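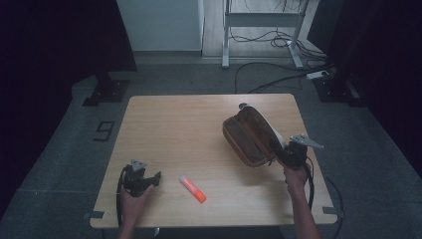

Two hand-held grippers at a work table, one of them closed on a zippered pouch.

Ask a shop that wants its first robot what the budget is and you will get the price of the arm. It may be a good price, checked against three quotes. What you will rarely get is a line for the weeks of hand work that come before the arm does anything useful, or for the table that work is done on.

I have helped plan equipment purchases for small packing and repair operations for most of my working life, and I think this is the most common mistake in automation budgets today. The newer systems learn from people. Somebody has to pick up the bags, pull the zippers and move the odds and ends on the table, over and over, with a gripper in each hand. That is labor. It has an hourly cost, it wears people out, and it belongs in the plan from the first draft.

Narkatgate, a bag repair and resale business I advised, wrote its first plan with one row for equipment and one for installation. We added a row for demonstrations. The target was 1,000 of them, covering pouches, straps and small loose items. The operators got through 157 in the first week and 108 in the second, when one gripper was out for a bad cable. No spare had been ordered. A spare cable costs very little next to a week of idle wages, and I now put two on every list. 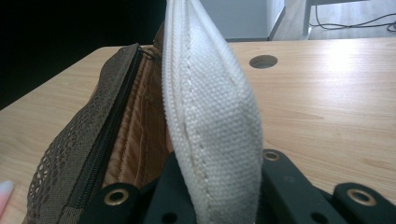
Soft goods are where the planning goes wrong most often. A carton is the same carton every time you reach for it. A bag has a strap that folds over, a mesh pocket that can snag, a lining that creases, and a zipper that may be open or shut. Each of those needs its own practice, and each takes longer than the vendor's schedule allows. The Vaseck quote we looked at assumed one rate for every item. The Lemieux quote split rigid items from soft ones and came out higher on paper. I recommended Lemieux, and I would do it again, even though the owner was not happy with me that Sunday when we went over the numbers.

The other costs are dull. You need a table that stays where you put it, with its position marked. You need enough outlets and enough floor for the cables. You need good light and a wall or curtain between the work and the rest of the building. At Narkatgate these came to $2,633, all of it unplanned, and it was taken out of the maintenance money.

Some owners tell me they would sooner buy the arm now and find the labor later. I understand that. Arms can be financed and wages mostly can't. But an arm waiting on data is still a monthly payment. Berkdale had one standing under a cover from June until the holidays for that very reason.

My advice is to rent the hand grippers first, pay two people properly for a month, and see how far they get with your own stock. Hold off on signing for the arm until you have that count in hand.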